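How to Add Memory to an Older Desktop Computer

If your computer takes long enough to open a spreadsheet that you can go and refill your coffee, more memory may be the kindest thing you can do for it. I have been nursing the same Drilo tower along for years now (my sister calls it the furnace), and the memory swap I did one evening in June bought it a good deal of extra life. You don't need to be handy. You need a screwdriver, a clear table and a little patience, and I'd put the patience first!

What to buy

Memory comes in generations, and they don't mix. Look in the manual for your main board, or run the system information tool that came with your operating system, and write down the generation, the speed and the largest amount the board will take. Take that piece of paper with you. I once drove all the way to the Echeverría shop on the strength of what I thought I remembered, and came home with laptop memory, which is much shorter and no use at all in a desktop.

Buy 2 matching sticks in one package if you can. They are made to run as a pair, and most boards will reward you with a bit more speed. Mine were 8 gigabytes each, which is plenty for letters, photos and far too many browser tabs.

When you take a stick out of its wrapper, hold it by the short ends and keep your fingers off the metal contacts along the bottom.

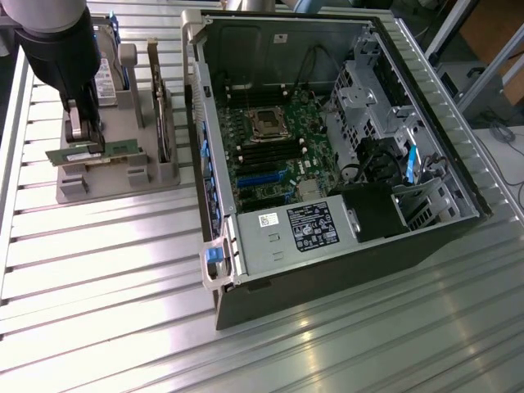 Before you open the case

Save your work, shut the computer down all the way (sleep doesn't count), and pull the power cord out of the wall. Then press the power button and hold it for a few seconds, so that any charge left in the machine has somewhere to go. Touch something metal and grounded before you reach inside, and do it again if you get up to answer the phone. I stand on the kitchen tile in my shoes for this job and stay well away from the rug.

Lay the case on its side and take the panel off. If there's dust in there, and there will be, now is a lovely time to deal with it.

Putting the memory in

Find the slots, which are long and narrow and usually sit close to the processor. Open the clips at the ends; some boards have a moving clip at one end only. Line up the notch in the stick with the ridge in the slot, and if the two don't meet, turn the stick around. Then press down evenly with a thumb at each end until the clips close. It takes more push than you expect, and the first time I did it I was sure I was breaking something.

If you have four slots and only a pair of sticks, check the manual for which ones to fill first. It's often every other slot, counted from the processor. 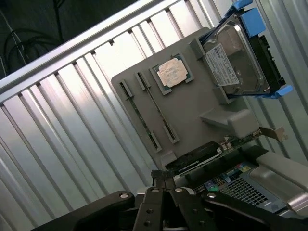 Vicente Mansilla wrote in to say that his computer gave him a black screen and three beeps after he followed these steps, and that he had nearly boxed everything up to return it before he tried taking both sticks out and pressing them in again, harder. It started right up. He'd like everyone to know that one side can click while the other is still a hair too high, and I'm glad to pass that along.

When you switch the computer back on, give it a few extra minutes, as some machines sit with a dark screen while they get used to new memory. Then open the system information again and see that the new total is there. If only half of it shows up, power down, unplug, and reseat the sticks one at a time.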